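Sovance opens bathroom floor in former Wornau warehouse

The home furnishings store Sovance has opened a second floor in the old Wornau warehouse, given over entirely to bathrooms. The doors opened to the public on 8/4/26, and the first customers were on the stairs a few minutes after nine.

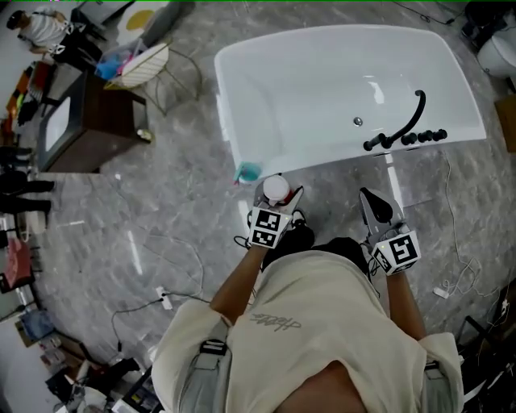
The new floor was supposed to open in March. Work on the drains took longer than planned, and the tile for the largest display had to be ordered twice after the first delivery came in the wrong shade. Store manager Rhiannon Penry said the delay cost the shop its spring season, but she did not want to open with half the floor behind plastic sheeting.

"People come in to buy a bathtub maybe once or twice in their lives," Penry said. "They want to stand next to it. They want to see where the faucet goes and whether they can reach it. We couldn't do that downstairs, where the tubs were stacked up against the wall."

The freestanding white tub is the piece the store expects to draw the most interest. It stands on gray marble-patterned tile and has a black faucet set mounted along one side, with a tall arched spout and a row of four round knobs. The drain fitting is chrome. Penry said the black fittings were chosen after a long argument among the staff, some of whom wanted chrome throughout.

A dark wooden vanity with a white rectangular basin is set up near the tub, along with a gold-framed chair with a white woven seat. The chair is for sale too, though Penry said she has already had two requests for one in a darker finish and has none to offer.

Small items are part of the plan. Cups, soap containers, towels and bath toys are kept out where customers can pick them up, and staff have been told to let them. Things get moved around a good deal over the course of a day. A cup will end up on the rim of the tub or a towel on the floor, and each evening the displays are put back in order, a job that takes the closing shift most of an hour.

Kári Frandsen, who planned the layout, said he left more open floor around the tub than the store first wanted. The original drawing had a second vanity and a towel cabinet in the same space.

"You need to be able to walk up to it from the side and bend over it," Frandsen said. "If you're washing a kid or cleaning the thing, that's where you are, at the side. Most showrooms push the tub into a corner and you never find out what it's like to work at."

He also argued for placing the faucet on the long edge of the tub. With the controls there, he said, a person can run the water without leaning across the basin. The drawback is that the plumbing has to come up through the floor at that point, which in an older house can mean taking up part of the floor.

Gaétan Dhillon, a plumber who has fitted freestanding tubs in the area for many years, said buyers should ask about this before they order. He tells customers to have someone check the floor and the pipe run first, and to think about cleaning as well.

"There's a gap all the way around these," Dhillon said. "It looks nice, but the dust goes in there and so does the soap. Leave enough room to get a mop behind it. I've been to houses where you couldn't get a hand in."

Dhillon was also cautious about black fittings in places with hard water. White spots show up on a dark finish sooner than on chrome, he said, and some owners scrub at them with the wrong cleaner and take the finish off. He recommends a soft cloth and a wipe after each use.

Sovance will run a set of free morning sessions on the new floor through the fall, covering bathroom planning, cleaning and storage. The first will be led by Tyyne Pitkänen, who has taught home care courses at the Hallgrímsson center next door. She plans to spend most of it on small bathrooms and on what to keep within reach of a tub.

"Everybody has too much on the rim," Pitkänen said. "Keep the cup if you rinse hair with it. The bottles can go on a shelf."

The sessions have room for eight people each and must be booked at the front desk. Penry said the limit may go up if there is demand, but the floor gets crowded quickly with more than that gathered by one display.

The opening has been watched with some interest by other businesses on the street. The warehouse stood partly empty after Wornau moved out, and the upper floor had been used only for storage. Brynhildur Þórarinsdóttir, who owns the building, said she had turned down an offer to convert it to offices.

"I wanted something people could walk into," she said. "An office would have paid more in the first year – I'll admit that."

Þórarinsdóttir has paid for a new rear stairway and an elevator large enough for the heavier pieces. The old freight lift, which could carry nearly 800 pounds, has been taken out. Parking behind the building has been extended to 80 spaces, shared with the Hallgrímsson center.

Not everything is finished. The lighting over the vanities is temporary, and a set of shelving ordered from Ovodwood is due later in the month. Until it comes, towels and smaller goods will stay on the shelves brought up from the ground floor. Price tags are also missing from some of the fittings, and customers are asked to check with staff.

Delivery of tubs bought on the new floor is free within the town. Outside it, the charge is $200, and that covers carrying the tub into the room where it will be installed. It does not cover connecting it to the water supply or taking away the old one.

The bathroom floor keeps the same hours as the rest of the store. The parking lot entrance is open, but the rear stairway will be closed in the mornings until the handrails have been painted.

Recent items
Hallgrímsson center adds evening courses for fall
Water main work on Mill Street to last another week
Ovodwood moves its workshop across the river
Library book sale looking for tables
Letters: Parking behind the Wornau building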